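9 min read

The table had to be cleared by four o'clock because the room was booked for choir, and the robotics club had one more idea to try. The idea was the flowers. For most of the winter the students had worked on keys and nothing else, and several of them were sick of keys.

The club calls its two-armed setup Clorel. The name came from a ninth grader who liked how it sounded, and it was already on the sign-up sheet before anyone could object. The club itself is older than the arms. It began at the Gilmartin school as a line-following contest with cars the size of a shoe, and for several years that was all it did. The arms arrived as a set of parts, and the students spent most of a fall semester putting them together, taking them apart when a joint bound up, and putting them together again.

Brendan Ó Súilleabháin teaches physics and runs the club two afternoons a week. He keeps a spiral notebook with a line for every attempt the arms make at a task. When I visited, the notebook had 212 lines for the key task, and he was on his second pen. Each line has the date, the initials of the student in charge, a yes or a no, and a few words if the answer is no. "Slid off rim." "Grabbed two." "Closed on air." He reads them aloud at the start of every meeting, good and bad, and the students argue about what to change. 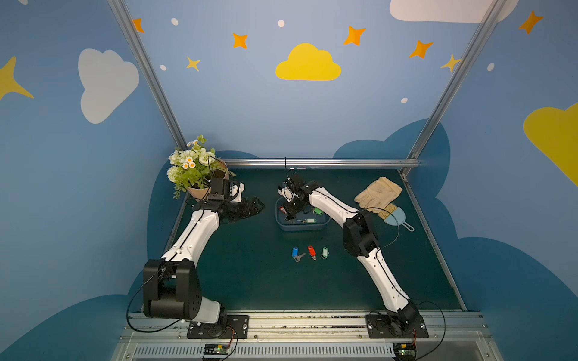
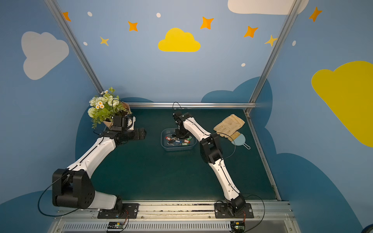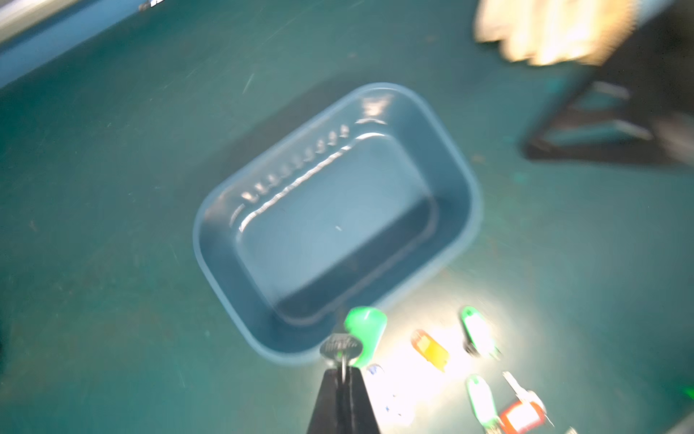 The club is getting ready for Prarerel, a regional meet for high school teams that has a tabletop sorting event. Each team gets a set of small objects and a container and has 240 seconds to put one into the other, and touching the arms during a run ends it. The objects are announced in January, and this year they were keys. Gilmartin practices with tagged ones, red and green and blue tags among them, and a light blue tray with a flat rim. A key is a poor shape for a gripper. It lies flat, and the tag pulls the weight to one end, so a key held by the head hangs differently from one held by the tag. Most of the no entries in the notebook come down to that. The students now have a rule that the arm may go for either end, but the release height has to change to match.

Writing that rule took three weeks. The software side of the club is five students, and they do not agree on much. One group wanted the arm to look at every key before choosing. The other wanted it to take whatever was nearest and move on. They ran both versions and counted. The nearest-key version finished more often inside the time limit, with a few more drops, and it is the one going to the meet.

The second arm is a newer problem. The sorting event allows two, but for a long time the left one was parked to keep it out of the way. The two share a rail and can reach each other, and in the fall they met elbow to elbow hard enough to crack a link. A replacement had to be printed, and it took the club nearly 70 hours of printer time to get a part that fit, counting the ones that warped. After that the students drew a line down the table in the software, and each arm had to stay on its own side unless it asked for permission to cross.

The flowers were meant to test the left arm on something large and light. A bouquet in kraft paper gives a little when you squeeze it, and the paper slips before the stems do. If the grip is set for a key, the wrapping crumples. The students lowered the closing force, tried again, and wrote the result in the notebook. Artificial flowers were chosen so the same bunch could be used all season.

There is also a glove and a brush on the table, which belong to a free-choice round. Teams bring any household object they like and show the judges something with it. The club has not settled on what it will show. One student wants the right arm to sweep. Ó Súilleabháin would prefer they finish the keys first.

Money is a steady subject. The club has a grant of 500 dollars a year from Tarkolau, a local machine shop, and most of it goes to motors. The painted walls cost nothing but leftover paint. The clouds and stars were done by the art class, and the software students complained for a week that the pattern confused their color detection. They fixed the detection and kept the walls.

The entry form for Prarerel is due on 21/03/2021, and it asks for one sentence about the robot. When I left, the sentence had been crossed out four times. The choir was coming in, and two students were still bent over the notebook, entering the last run.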